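Flamton Cable Routing, simulated split
Data card, revised Friday, September 11, 2020

Summary

Flamton is a set of simulated manipulation episodes in which a single arm handles a flexible cable near a pegged rack. It was built to measure how far current policies are from doing a routine shop-floor chore: dressing a cable through a row of guides and leaving it there. The short answer for this release is that they are not close.

The split described in this card is the rendered one. Recordings from the physical bench at Casside are distributed separately under the name Vollau and use a different file layout.

Task

Each episode starts with one end of the cable seated at the rack and the other end free. The policy has to grasp the cable, carry it along the pegs and release it so that it stays between the members of each pair. Regrasping is allowed. Dropping the cable off the mat ends the episode.
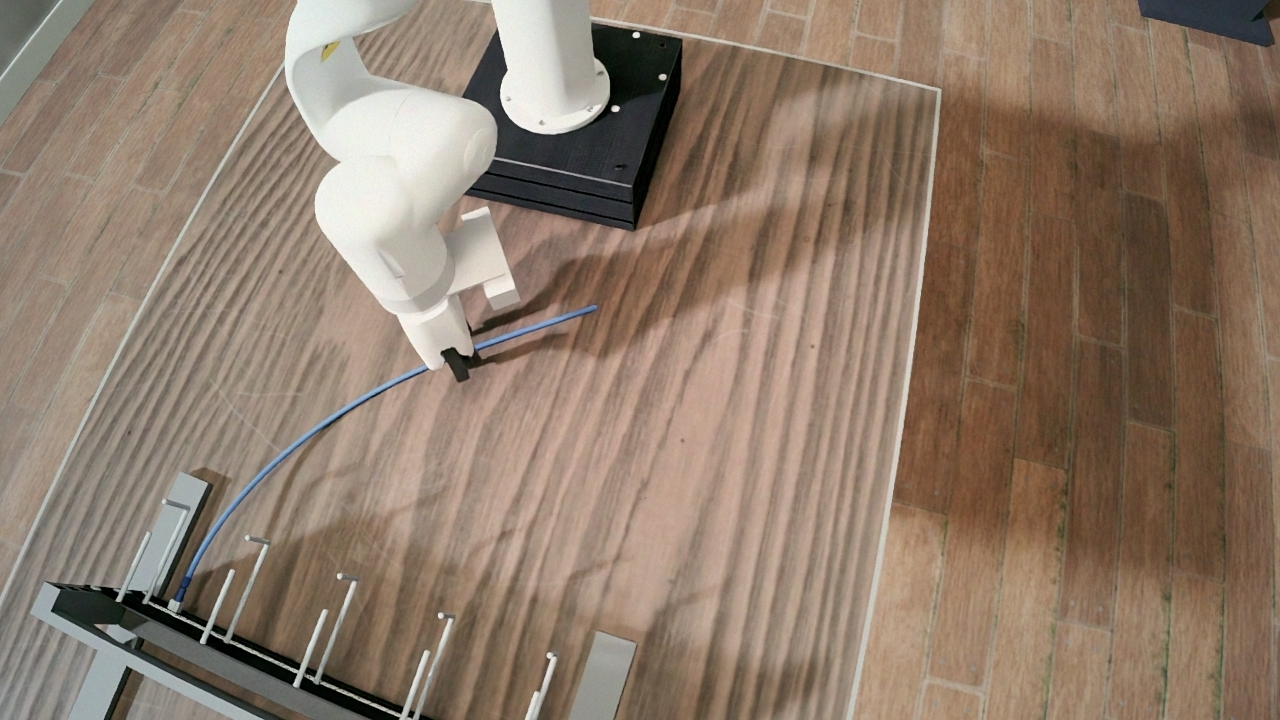
Figure 1. Rendered view of the routing task, with the gripper at the blue cable and the pegged rack at lower left.

The cable is modeled as a chain of short rigid segments with bending and twisting stiffness. Contact with the pegs is the slowest part of the simulation and the main source of failed resets. Floor and mat textures are visual only and have no effect on friction.

Contents

Training: 20 files
Validation: 5 files
Test: 13 files, labels withheld

Each file holds joint positions, gripper state, segment poses and rendered color frames. Depth is included for validation and test only. Timestamps are in simulation time.

Baseline

The Moen controller is a scripted planner with access to the true segment poses. Out of 20 scored trials it completed 18 when asked only to grasp the cable and lift it clear of the mat. On full routing it completed 5 of 20. Most losses came at the second pair, where the cable rode up over the taller peg and the planner did not notice. Image-only policies have not been scored on full routing.

Known limitations

Cable stiffness is fixed per episode and does not change with use. Connectors are rigid and cannot be pulled out of the rack. Shadows are hard in some renders and hide part of the cable, which affects segmentation labels. Results on this split should not be quoted as evidence that a real line could be staffed this way.

Planned changes

The November release will add depth to the training files and fix the frame offset in validation file 13. Field names will stay the same.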